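How to Test a Kitchen Policy on Object Layouts It Has Not Seen

Written by Chun-hung Lai, with corrections from Pranab Pathirana

In this tutorial I explain the layout test that we use in the Puvidora project. The purpose is to find out if a manipulation policy has really learned the task, or if it has only learned where the objects were standing during the demonstrations. I suppose that you already have a trained policy and a working arm, and that you can start and stop an episode from your own software. You do not need our code for this.

Before you begin

You need one counter, one arm, one fixed overhead camera, and the set of objects from your training data. You also need a few objects that were never in the training data. We call the first group "known" and the second group "new." Write both lists before you run anything. In our first study we made the lists after the runs, and Pranab found two mugs which were in both of them. We had to throw away these results.

Choose one task with a clear end. Our task is "take the snack bag out of the drawer and put it on the tray." It is good for this test, for the reason that the start place and the end place are both easy to describe, and the rest of the counter can change.

Step 1. Fix what must not move

Decide which things are anchors. For us the anchors are the arm base, the small cabinet with the drawer, and the toaster oven. Put a small piece of tape at the corners of each anchor and take one overhead picture with the counter otherwise clear. Save this picture as your reference. Every later layout will be compared with it.

Step 2. Make the layouts

We use 26 layouts. In each one the tray stays where the arm can reach it, but the distractors (the containers, the fruit, the shakers and so on) change their places. A layout must look like a kitchen where a person cooks. If you place the objects completely at random, you will get bottles standing in the walking path of the arm, and you will measure collisions and not generalization.

Keep some objects close to the target. An easy mistake is to push all distractors to the back row, where they do not disturb anybody. Then the success rate looks very nice and it tells you very little.

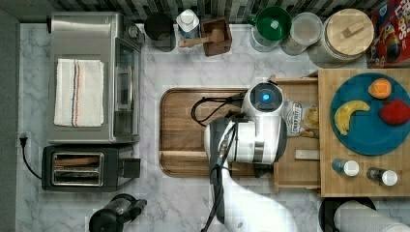 Overhead view of one layout. The drawer is open with the snack bag inside, and the fruit plate and two shakers are on top of the cabinet beside it.

Notice that the arm hides part of the tray and also the front end of the drawer in this view. Please check this for each of your layouts. If the overhead camera is the only input of your policy, hidden areas will make the result worse, and you should report that separately. We have also a wrist camera in the Plusel setup, and I recommend to log both streams even when the policy reads only one.

Step 3. Run the episodes

Run 4 episodes for each layout. Between the episodes, bring the arm to the home pose and put the bag back by hand, using the reference picture on a screen next to you. Do not change the light during one layout. We close the blinds and use only the ceiling lamps. On one Sunday we forgot this, and the success rate in the afternoon was clearly lower than in the morning.

Stop an episode after 40 seconds if the bag is not on the tray. Do not give extra time because the arm "is almost there." The person who stops the episode should not be the same person who trained the policy. I know from myself that the temptation is strong.

Step 4. Score the results

We give each episode one of these labels:

success: the bag is on the tray and the gripper is open
grasp failure: the gripper closed, but the bag was not lifted
wrong target: the arm went to a different object
place failure: the bag was lifted but did not finish on the tray
timeout: none of the others

Compute the success rate for each layout first, and after that the mean over layouts. If you put all episodes together in one number, one very bad layout can be lost inside it.

What we saw

With the Shahbazi baseline, most failures were wrong targets, and they came mostly in layouts where something bright was near the drawer. With our Fument training, where the distractor positions are changed more often during data collection, wrong targets became rare. Grasp failures stayed almost the same. This was a small disappointment for us, but it is logical, as moving the distractors teaches nothing new about how to hold a soft bag.

If you have time for only one more experiment, repeat the same layouts with the new objects in place of the known ones. Keep the positions identical, so that you can compare layout by layout. Save the raw video also for the successful episodes. We deleted ours in February to free the disk and needed them again for the revision of the paper.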